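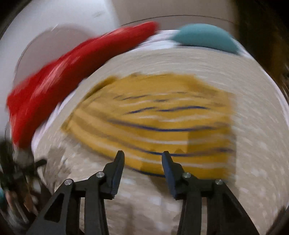
How do you fold a knit top so the stripes stay straight and the sleeves don't leave a ridge down the front?

Lay it face down, fold each side in to the same point on the back, lay the sleeves flat along the fold, then bring the hem up to the neckline.

Folding & Storage > Knitwear > Tops and sweaters

We use cookies to remember your settings. Accept Manage

posted by Kovevcombe

I fold on the bed and the top always ends up crooked. I have 2 shelves for knits and no room to hang anything. By Sunday the pile has slid over and every top has a line across the chest.

Sunita Sachdeva

The bed is part of the problem. A mattress gives when you lean on it, so one side of the top drops lower than the other. If you have to use the bed, pull the cover tight first and work near the edge where you can reach both sides.

With a striped top, use the stripes. Match one at the left side seam with the same one at the right before you fold anything. Smooth from the neckline down with flat hands. Don't tug the hem, it stretches.

For the line across the chest, fold in 3 instead of in half. The creases land lower and higher and the chest stays flat.
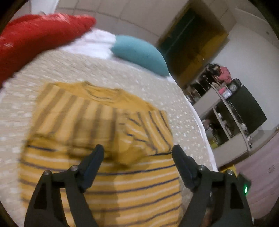 Marites Panganiban disagrees about folding in 3. She says it makes a thick bundle that tips over on a shallow shelf, and she rolls her thin knits from the hem up and stands them in a drawer. Heavy ones she folds in half and keeps at the bottom.

Indar

just fold it and put it away, the creases drop out when you wear it. mine do anyway

Sunita Sachdeva

Rolling is fine for thin cotton. I wouldn't do it with a ribbed collar, it gets bent and stays that way. Lay the collar flat and fold toward it.

Search all topics Go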